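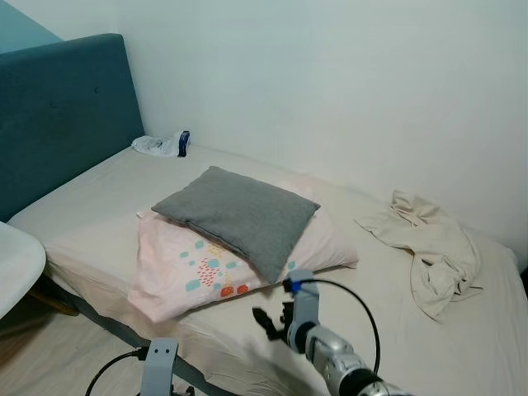

Notes for the gripper talk, Flurnthorpe meetup, December

Slide 1 – hello

Hi everybody, thanks for staying past the coffee. I'm Iddrisu Kwofie, I do the hands-on testing at Wirkilance, and I've spent most of this fall trying to get robot arms to pick up bedding. My mother asked me what I do for work these days and I said "pillows" and she changed the subject.

(Wait for people to sit. Check the clicker works this time.)

So this talk is a comparison. Two grippers, same arm, same bed, same pile of soft stuff. I'll show you how we set it up, what the numbers looked like, and then the part I think is more useful, all the things we got wrong on the way. If you only came for the winner, it's on slide 9, and I won't be offended if you look at your phone until then.

Slide 2 – the bed picture

Leave this one up for a while. This is the view you get from the head camera, and it's what the operator sees too, so get used to it. The arm comes in from the lower right and the black fingers are pointed at the pink pillow. There's a gray cushion sitting on top of that pillow, and then there's the beige cloth over on the right, up against the wall.

Ask the room: which of these would you go for first? Let a few people answer. Last time everyone said the pink one, because it's big and it's bright. I'd go for the gray cushion. It's on top, it's small, and its corners stick out, and a corner is the best thing a pillow can offer you.

Then point at the cloth. That's the one I have bad dreams about. A cloth bunched up like that doesn't have a shape you can plan for. You can find a fold that looks perfect from the camera and close on it and come up with a quarter inch of fabric, or you come up with the fabric AND the sheet.

Also point at the cable. See how it loops up from the bracket on the wrist? I have a whole slide on cables. People laugh and then they email me about it.

Slide 3 – why a bed

Short one. We used to test on a table. A table is flat and hard and it pushes back, so when you come down too far you know right away. A mattress just lets you keep going. You're a full inch lower than you think and everything still looks fine in the camera, and then you close the fingers and you've got a nice handful of fitted sheet.

I'd say half the stuff that worked on our table stopped working the first morning on the bed. Same arm, same code, same pillows. I was pretty grumpy about it, and then I got kind of excited, because finally we had a test that could tell two grippers apart!

The other thing is the wall. A bed in a corner means you've lost a whole side to approach from. Anything lying against the wall has to be reached from the front or from above, and the elbow has opinions about that.

Slide 4 – the two grippers

Okay, the contestants. (Hold up both, don't drop the second one again.)

First, the Hsu fingers. These are the angled ones, hard, with a fairly narrow tip. We call them that after the person who drew them up, and the name stuck to the box and then to the folder and now it's what they're called. They close fast and they get into small gaps.

Second, the Kodance pads. Wider, softer, with a rubbery face that gives a little. They feel lovely in the hand. If you were shopping with your thumbs you'd buy the Kodance every time, and I nearly did.

Both go on the same wrist with the same four screws. Swapping takes me 6 minutes if I can find the driver. We kept the camera, the controller and the operator settings the same for both, so please don't ask me which camera is better, I have a different rant for that.

Slide 5 – how we ran it

We did 113 picks in total. I wanted a round number and we ran out of afternoon, so 113 it is.

A pick counts if the thing leaves the bed, stays in the gripper for a slow count of five, and comes down where we asked. Anything else is a miss. Lifting the right thing plus the sheet is a miss. I got a lot of pushback on that one from my own team, "but it picked up the pillow!" – sure, and it was about to pick up the bed.

After every pick we messed up the pile again. I tried to be fair and not make it easy for myself. What I'd do differently: have somebody else mess up the pile. I have habits. I found out I always toss a cloth to the same side, and by the second session the operator had figured that out and was already heading over there before I'd let go.

(If there's time, tell the story about the sock. If not, skip it, it's a long story for one sock.)

Slide 6 – pillows

Big pillows first. Both grippers did fine here and I was a bit disappointed. The Kodance pads were happier in the middle of the pillow, where you squeeze a big wad and hope. The Hsu fingers wanted an edge. Give them a corner or a seam and they'd hang on through anything, but in the fat middle part they'd slide right off and sort of pinch the air.

Stacked pillows were more fun. You want the top one and only the top one. With the wide pads we kept catching both, because the pads need room underneath and the room underneath was the other pillow. With the narrow fingers you can slip one tip into the gap. It looks very delicate when it goes right. When it goes wrong it looks like somebody poking a cake.

Tip that cost me a week: come in at the slope. If the top cushion is tilted, match your wrist to the tilt before you go down. We were coming straight down every time out of pure habit from the table days.

Slide 7 – cloth

Take a breath, drink some water.

Cloth is where the numbers split. Out of all the cloth attempts, the Kodance pads got 17 clean picks and the Hsu fingers got a lot more than that, and the full table is on the handout so I don't have to read it to you. The soft face that feels so nice in your hand is wide, so it presses the cloth flat before it closes. You can watch it happen. The fold you were aiming for just lies down.

The narrow tips go either side of the fold and the fold is still there when they close. Simple as that. I'd love to tell you it was some clever control thing but we didn't touch the control.

One warning. The narrow tips also love the fitted sheet. Most of the Hsu misses were sheet grabs. We fixed a good part of that by stopping a little higher than felt right and letting the fingers take whatever stood up. Your operators will hate it for a day.

Slide 8 – cables (yes, a whole slide)

Who here has lost a run to a cable? Hands up. Okay, that's everybody.

The wrist cable needs enough slack to let the wrist roll all the way, and then that slack has to live somewhere. Ours goes up and over in an arc. For pillows that's fine. For anything near the wall, watch the outside of the loop, since that's the part you're not looking at while you stare at the fingertips. We had one run stop dead and I spent 66 minutes going through the controller logs like a detective before I looked at the arm with my own eyes. The loop had hooked itself on the bracket.

So now I do the silly dance before every session: wrist all the way left, all the way right, elbow in, elbow out, and I stand next to it and watch the cable and nothing else. Do the silly dance, please.

Slide 9 – so who won

Hello again to the phone people.

For mixed bedding, the Hsu fingers, and it wasn't that close once cloth was in the pile. If all you ever pick up is big loose pillows, get the soft pads, they're kinder and they forgive a sloppy approach. If I could only have one on the shelf I'd take the narrow ones and put up with the sheet grabs.

What I'd really like is narrow tips with a bit of that rubbery face on the inside. We glued some on. It fell off. We're trying a different glue.

Things I can't tell you: how either one holds up over months, what happens with a slippery duvet, or what happens with an arm that's shorter than ours. One arm, one bed, one stubborn guy running the test. Take it for what it is.

Slide 10 – questions

Leave the bed picture up again while people ask stuff, it gets better questions than my contact page does.

Ones I got last time, so I'm ready:

Would suction help? On pillows, no, air goes right through. I tried a vacuum cleaner hose once at home for science.

Did you try two arms on the cloth? A little. One holds, one lifts, and it's much nicer. It also means twice the cable dance. That's probably my next talk.

Can we have the table of results? Handouts are by the door, and if they've run out come find me, I've got more in my bag.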